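March 1, 2018
Gripper bench, Putden room

Went back over the handling rules today. The old sheet from December had 22 items on it and people were skipping to the bottom to sign. Cut it down to what we check at the start of a session.

Open the fingers fully before the tool goes near the table. Look at both pads for lifted corners and grit. Try every finger screw by hand – no driver unless one has moved. If a pad is changed, change its partner too and write both in the log. Pads get replaced at 2,000 closes whether they look worn or not.

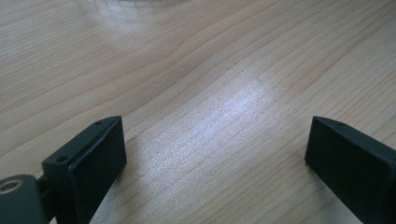
Glare is still not covered by any rule. Van Dusen sheet says "even lighting" and leaves it there. Proposed wording: if the grain can't be read between the fingertips, move the lamp and start the session over. Will try that for 4 sessions before it goes in.

Also open: Brakness wants the start position taught by eye, Dralby wants a taped mark. I'd go with the tape, but it has to come off before recording.

Stop rule stays as it was. Anyone can call it, and the tool is set down before the talking starts. Logged 3 stops last month, one with no cause written. Need to ask for that line to be filled in.

To do: print new sheet, bin the old ones, order pads.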